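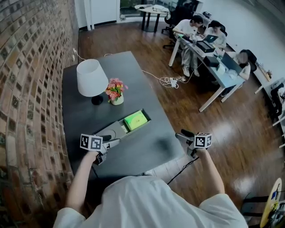
Handheld grippers at the long table, with the organizer between them.

I promised back in November that I'd write up our house rules for handheld gripper work, and then I kept not doing it, so this month you get them in one go (sorry, it's a long one!). They started as a sticky note on a cabinet door. Now they run to 13 lines in a shared file, and people from the Prommont group have asked for a copy, so I guess we're a standards body now.

Most of you know the setup. You hold a gripper in each hand, you do an ordinary little tabletop job, and the recording gets used later to teach an arm to do the same thing. It feels like play for the first ten minutes. Then you've done it for an hour and your wrists have opinions, and that's when the sloppy stuff creeps in.

So, the rule I care about most is marker cubes. Keep them clean, keep them square, and don't pick up a gripper by its cube. I know it's the handiest thing to grab! But a cube that has been nudged a hair will quietly spoil everything recorded after it, and you won't find out until somebody tries to line up the tracks. When we went back through the spring batch for Jurkdale we had to drop roughly 3000 takes, and a good share of those came down to one loose cube that had been wiggling along for who knows how long. Check both cubes before you start and again after every break. It takes a few seconds.

Next, cables. If your gripper has one, let it hang with some slack and look where it's going before you reach across your body. Cords on the floor get pushed away from where your feet will be. I've been nagging about floor cords since the Hetow days and I will go on nagging, because I'm the one who went down on my hip that time.

Then there's how you grab things. Soft packages are harder than they look. A tissue packet gives when you squeeze, so people squeeze more, and you end up with a recording that teaches an arm to crush tissues. Close until it's held, then stop. If the packet gets a bit rumpled over the day, fine, keep using it. We swap it out only when it no longer stands or lies the way the task sheet says it should.

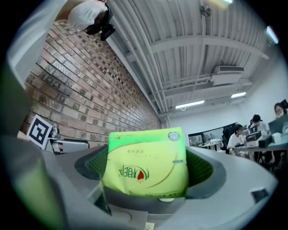
Tissue packet in the gripper cup, desks at the far end of the room.

On that note, please don't tidy the background! This one comes up every time we have new people. Somebody wants to clear the lamp and the flowers off the table so it looks more professional, and I have to come over and put my hand on the lamp. Real homes and offices have lamps. The arm that learns from this will have to cope with them, so whatever normally lives on the table stays there, as long as it isn't in your way or about to fall.

People in the room are a different story. If you're working at the desks while a session is going on, you may well end up in the recording, and you get to say no to that. Ask before you start, every single time, even if it's the same folks as the day before. Faces get blurred before anything leaves our machines. That last bit used to be a nice-to-have and it's now a hard rule, and I'm very happy about it.

A few smaller ones:

Stop after 2 bad takes in a row and shake out your hands.

Flag a bad take, don't delete it. We learn a lot from the fumbles.

Name your files the way the Jääskeläinen template says, underscores and all. Yes, I know. I don't like the underscores either.

The full list is in the shared folder under "house rules," dated Jun 8, 2020. If something in there doesn't match how you work, write to me before you start skipping it. The line about resting time is still being argued over, and I'd like to hear from anyone with smaller hands, as the grips seem to tire you out sooner and I'd rather set the breaks by that.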